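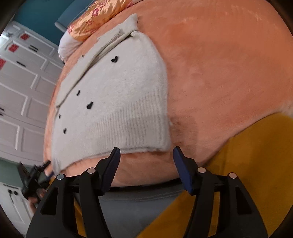 Zarei to Close Its Dostow Store and Move Resale Business Into Dorari Shops

DOSTOW, Tue 11 September - Zarei, the secondhand clothing retailer, said today that it will close its store in downtown Dostow at the end of October and sell its stock through counters inside Dorari grocery shops.

The Dostow store is the last of three that Zarei ran on its own. The company said rent on the building was due to rise at the next renewal and that sales at the location had been falling for two years. Talks with the landlord ended in the summer without a new lease.

"We looked at staying and the numbers did not work," said Selma Milošević, chief executive of Zarei. "Most of our customers already do their food shopping at Dorari. We would like to be where they are going anyway."

Under the agreement, Zarei will run a counter in 40 Dorari shops. Each counter will carry sweaters, coats, children's clothes and a small range of bedding. Dorari will receive a share of each sale in place of rent. The companies did not disclose the size of the share.

Customers will be able to drop off clothing at any counter during shop hours. Items accepted for sale will earn store credit, which can be spent on Zarei goods but not on groceries. Credit slips issued by the Dostow store will stay valid and can be used at the new counters.

Dorari said the counters will take over floor space now used for seasonal goods.

"Garden furniture sits there for a few months and then we mark it down," said Žydrūnas Bite, head of store operations at Dorari. "This gives us something that changes every week."

Zarei employs 80 people, including warehouse staff. The company said all employees at the Dostow store have been offered jobs at the counters or at its sorting warehouse on Mitetti Road. Those who turn down the offer will receive severance under their existing contracts. Azadeh Vahidi, who manages the Dostow store, will oversee the counters.

The store will keep its normal hours until it closes. Returns on items bought there will be accepted at the warehouse for two weeks after closing - a receipt is required.

Zarei buys used clothing from the public and resells it after inspection and cleaning. Dorari operates grocery shops in Dostow and nearby towns.

Media contact: Aleksandra Laskowska, Zarei press office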